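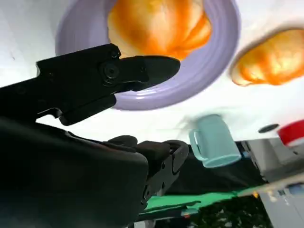 全文约1,000字以内,阅读2分钟

上周终于去了Cidberg面粉厂的开放日!厂子在Illusgate镇外,下了公交还要沿着河走一段土路,我穿了双白鞋,到门口已经没法看了。

门票是12块,送一小袋全麦粉。排队的时候听前面的阿姨说,去年送的是黑麦粉,她拿回家做饼,一家人嚼了整整一个晚上。我心想那今年运气还行。

先看的是老磨坊。石磨还在转,地板跟着一起抖,说话基本靠喊。带队的Bianca Stoica嗓门特别大(她说是在这儿练出来的),从选麦、润麦一路讲到过筛。润麦这一步我以前完全不知道,就是磨之前先给麦子加点水,放一阵子,麸皮变韧了,磨的时候不容易碎,面粉颜色才干净。我回来翻家里的烘焙书,居然真有一小段,我以前都是直接跳过去看配方的。

顶楼的木筛我最喜欢,一排一排地晃,粉从布袋子里往下落。墙上用粉笔写着当天的产量,2,370公斤,旁边还有谁画的一只猫。楼梯很陡,带小孩的要当心,有位爸爸抱着娃上去,下来的时候腿都在打颤。

中午在院子里吃的。烤炉前面人太多,我排到的时候只剩奶酪馅饼,味道偏咸,但是刚出炉,烫得直换手,还是吃光了。咖啡不推荐,跟刷锅水差不多。

要说面包,我一直偏爱颜色烤深一点的,表皮油亮,盛在淡紫色的盘子里特别显眼,看着就想伸手。同去的Meng正好相反,稍微上点色她就嫌焦,我们俩为这个争了一路。

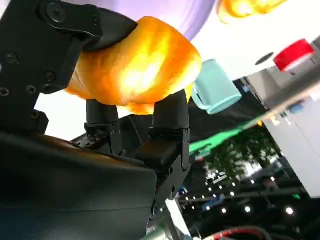 下午:Fidholm老粮仓

从面粉厂走过去要二十来分钟,路上全是收割完的麦田,风大,帽子要按住。粮仓现在改成了小展馆,摆着旧麻袋、木斗和几本发黄的账本。账本可以隔着玻璃看,字写得真漂亮,我跟Meng趴在那儿认了半天,只认出了“燕麦”和“欠款”。

商店里买了一把刮板、两包种子,回程车晚点,在站台上把袋子里的饼干也吃掉了。想去的话尽量赶早场,下午那班讲解人挤人,站在后面什么都听不清。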